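Skinier Community Craft Rooms
Monthly Safety Walk-Through, with comments
Date of walk: November 1, 2021
Walked by: Mi-kyung Han and Peter Brabec
Copy to: Nesma El Ouafi, front office

Thank you, everyone, for tidying up ahead of us. It makes the walk so much nicer when we can get to the back of a closet without moving four boxes of yarn first! As always, a mark of "needs work" isn't a scolding, it just means somebody should put it on their list before the December walk.

1. Entrance and hallways

Front door opens fully and closes on its own: OK
Hallway clear to full width: NEEDS WORK
Floor mats flat, no curled corners: OK
Exit sign lit, both ends: OK

Comments: The folding chairs have crept back into the hallway by the weaving room. We know they're handy there, and we know the storage room is a long way to carry a chair when your arms are already full, but with a loom bench and two strollers in the same stretch it does get tight. Peter moved them to the storage room and put a strip of tape on the floor to show how far out the coat rack may come. The mats are the new ones and they're behaving beautifully.

2. Fire extinguishers and alarms

Extinguishers on their hooks, gauges in the green: OK
Tags signed: NEEDS WORK (kiln room)
Smoke alarms tested: OK
Nothing stored in front of the alarm panel: OK

Comments: The kiln room extinguisher is fine on the gauge but the tag on it was never signed last time, which was my own fault (Mi-kyung here) as I was called away to the phone and forgot to go back. It's signed now, but I'm leaving the mark as it is so we have a record. We tested the alarms before the quilters came in, having learned our lesson on that one.

3. Kiln room

Clear space around both kilns: OK
Vent fan running, no rattle: NEEDS WORK
Heat gloves in good shape: NEEDS WORK
Shelf load under the posted limit: OK
Firing log up to date: OK

Comments: The fan has picked up a rattle again, a low one that you notice more from the corridor than from inside. Abdelilah Salem has offered to take the cover off and have a look, and we'd ask that no one fires the big kiln until he has. The left glove of the older pair has a thin place at the thumb. Please don't use it for "just one quick peek," use the other pair. The heavy shelf is posted for 1,150 pounds and it was nowhere near that, though the boxes of clay would be better on the bottom than at shoulder height. My back says so, anyway.

4. Electrical

Cords free of cuts and pinches: OK
No extension cords used as permanent wiring: NEEDS WORK
Outlet covers in place: OK
Irons unplugged when not in use: OK

Comments: One brown extension cord is still running behind the cutting table to the radio. It has been there so long that I think we've all stopped seeing it. We would love an outlet on that wall and I've asked Nesma to add it to the quote from Korkerance, who did such neat work in the kitchen. Until then, please unplug the cord at the wall when you leave.

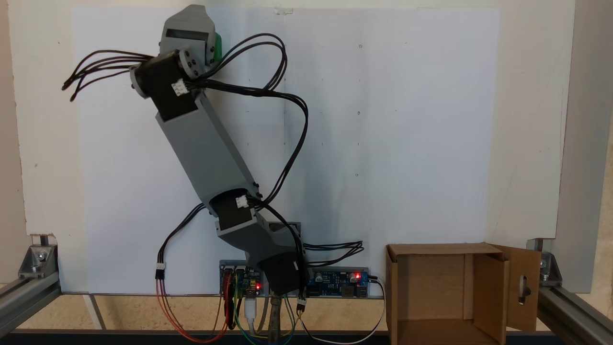
While we're speaking of leaving, the last group out in the evening should also switch off the glue guns' power strip. The little red light on it is easy to miss from the door, so do walk over and check.

5. Cutting tools and sharps

Rotary cutters closed when put away: OK
Guillotine trimmer latched: OK
Blade jar less than three-quarters full: NEEDS WORK
Scissors drawer sorted: OK

Comments: The blade jar is nearly to the top. Ayman Tawfik has a fresh one in the supply closet and will swap it over, please don't push blades down to make room in the meantime.

6. First aid and washing up

Kits stocked and in date: NEEDS WORK (weaving room)
Eye wash bottle sealed: OK
Hot water not scalding: OK
Soap and towels at both sinks: OK

Comments: The weaving room kit is short on small bandages, and the burn gel expires in December. We ordered a box of 70 bandages and 10 packets of gel, to be shared between the kits. If you use something, take a moment to write it on the card inside the lid, even if it's only one bandage for a needle prick.

To be checked again on the next walk: hallway chairs, kiln fan, older heat gloves, radio cord, blade jar, weaving room kit.

Signed: Mi-kyung Han, Peter Brabec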